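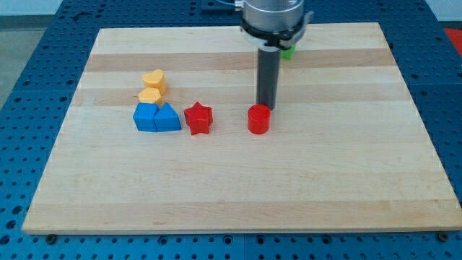 Budgeting for the second arm

September 18, 2023

The quote for the second cell came in last week and I have spent more time on the accessories page than on the arm. The arm is a fixed price. Everything bolted to it, or underneath it, is where the total moves.

For anyone who hasn't followed the earlier posts: the bench work so far is pick and place with coloured shape blocks on a maple cutting board, and the board sits on a perforated metal table. The blocks cost next to nothing. A star, a cylinder, a heart and a hexagon will give you most of the grasp problems worth having at this scale, and a triangular prism will give you the rest.

Table

The perforated top was $790 from Skandville, before freight. I argued against it at the time. A sheet of 18 mm ply on a welded frame would have been a third of that. I have since moved the fixture plate often enough to withdraw the objection. The hole grid means a part goes back where it was, to within bolt clearance, and I don't have to re-teach every pose when it does.

Freight was $183, to a regional address with no forklift. Ask about tail-lift delivery before you sign. It was a separate line on our invoice and I missed it.

The second table will be the same model in the same colour. Matching panels share a hole pitch, so fixtures can be swapped between cells. The seam between panels needs shimming on our slab. Allow an afternoon for it.

Gripper

Two options are on the sheet. Patwary sells a slim rod-style tool with a short lead time. Dasow sells a wider parallel unit with more stroke and a proper data sheet. I am leaning towards the slim one. When blocks are touching, a wide finger body collides with the neighbour before it closes on the target, and most of my failed picks in March were exactly that. The extra stroke on the Dasow is no use to me with parts this small.

Jamshid Parsa disagrees and has put his reasons in the comments on the previous post. His parts are castings and he needs the force. Fair enough.

Check the flange pattern on whatever you buy. An adapter plate from a local machine shop cost $73, and I'd put two in the budget, as the first will have a hole in the wrong place.

Work surface

The cutting board stays. It came from a kitchen shop, the glued strips have kept it flat through a summer in an unconditioned shed, and it is kinder to a fingertip than steel when the Z offset is wrong. The alternating grain is a mild nuisance for colour thresholding, mostly with yellow. I could paint it matt grey. I haven't.

Contingency

I am holding $2000 against the whole cell for cables, fasteners, a spare e-stop and whatever Wandcombe decides to charge for the controller licence this year. They have not published the renewal price and my email is still unanswered. If it lands inside the contingency, I place the order. If it doesn't, the second table waits — the arm can go on the far end of the existing one, with less room to walk behind it.

Still open: whether to buy the extended warranty. The terms exclude third-party end effectors, and I want that wording clarified in writing before I pay for it.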